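Zosberg Wall Dryers: Frequently Asked Questions

Last revised April 16, 2021

Applies to the Zosberg 40 and Zosberg 127 wall-mounted condensing dryers. Questions on the older Brilov models are covered on a separate page.

What is the difference between the two models?

The Zosberg 40 is a compact unit for apartments and closets. The Zosberg 127 has a larger drum and a second moisture sensor. Both use the same control panel, the same lint filter and the same wall bracket. Spare parts for the drum, belt and door seal are not interchangeable.

Does the dryer need an outside vent?

No. Both models condense the moisture from the load and collect it in a tank at the top left of the cabinet. The room still needs some air movement. A closet installation requires a louvered door or an open gap at the top and bottom of the door.

Can the condensed water go straight to a drain?

Yes. Remove the short hose from the tank inlet at the back of the cabinet and fit the drain hose supplied in the accessory bag. The free end must sit lower than the outlet for its full length. Do not seal it into the drain pipe – an air gap is required to prevent siphoning.

What kind of wall will hold the bracket?

Solid brick, poured concrete, or wood studs. Both mounting rails must be fixed into the studs themselves. Drywall anchors of any type are not acceptable, including those sold as heavy-duty. Metal studs need a plywood backing panel, and the fixing pattern for that case is given in the installation sheet.

Can I stand it on the floor instead?

The Zosberg 40 can stand on a level floor if the four adjustable feet are fitted. The Zosberg 127 can be placed on the floor or on a Lewis stacking frame. Neither model may be placed directly on a washer without a frame.

Why does the display show time remaining and then add more?

The first figure is an estimate based on the selected program. Once the drum is turning, the sensors measure the moisture left in the load and the estimate is corrected. Mixed loads with towels and light shirts cause the largest corrections. Sort by fabric weight if a fixed finish time matters.

The load comes out damp. What should I check?

Check the lint filter first, then the condenser. A filter can look clear and still be blocked by a film from dryer sheets. Wash it in warm water with a soft brush and let it dry before refitting. If the problem continues, confirm that the washer is completing its final spin.

How often should the condenser be cleaned?

Every 3 months in normal use. Households with pets should check it monthly. Slide the condenser out through the lower flap, rinse it from both ends and stand it upright to drain. Do not push anything between the fins.

What does error code 695 mean?

The water tank is full or is not seated. Empty it, push it in until it clicks, and press Start. If the code comes back with an empty tank, the float switch is probably stuck. Tap the float housing lightly. A switch that stays stuck has to be replaced by a service technician. 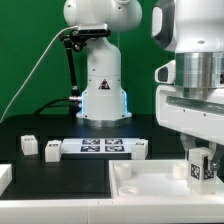
Is the drum light replaceable?

Yes, on both models. Disconnect the power, turn the lens a quarter turn counterclockwise and pull out the lamp. The replacement is listed under Arken lamps in the parts catalog. Cabinets ordered before the July parts change use the older screw-in fitting, so check the rating plate before ordering.

Can I use an extension cord?

No. The dryer must be plugged directly into a grounded wall outlet. Power strips and timers are also excluded. The outlet should remain within reach after the cabinet is mounted.

Can the door be reversed?

On the Zosberg 40 only. The hinge and latch swap sides using the existing holes, and the procedure takes one screwdriver. The door on the 127 carries wiring for the second sensor and cannot be moved.

What does the warranty cover?

Parts and labor for defects in the motor, drum bearings, heat exchanger and control board. It does not cover the lint filter, drum light, or damage from a bracket fixed to an unsuitable wall. Keep the receipt and the completed installation sheet – both are requested when a claim is opened.

Who do I contact about parts or service?

Parts orders go to Nest Humphreys at the parts desk. Service visits and warranty claims are handled by Melahat Duman. Include the model number and the serial number from the rating plate inside the door.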